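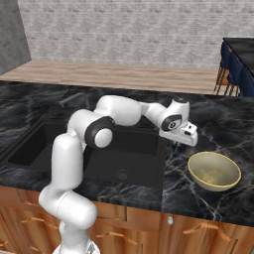
Brisance, the studio behind the puzzle series Seltidow, has delayed its next game to July. Prevdale was due out this spring on PC and both major consoles. Director Wulan Yeoh told players on Saturday that the team needs more time to finish the last 2 chapters and fix problems with saved games. The story takes place inside a single house, and the kitchen, with its black sink set into a dark marble countertop, is where players begin.

The studio has 27 employees and has worked on Prevdale since the second Seltidow game shipped. Yeoh said the budget covers the extra months and no jobs will be cut.

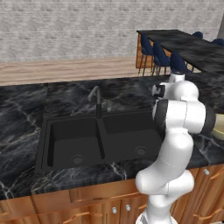 A closed test ran last month with 884 players. Most of the complaints were about the hint system – testers said it gave away answers too early – and about long load times between floors. Lead programmer Rizal Liem said the load times have already come down.

Preorders will be honored at the original price. Anyone who wants a refund can ask for one through the store where they bought the game. 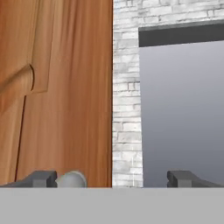
The soundtrack, by composer Juwita Tjoa, is still on schedule. It has 11 tracks and will be sold separately from the game.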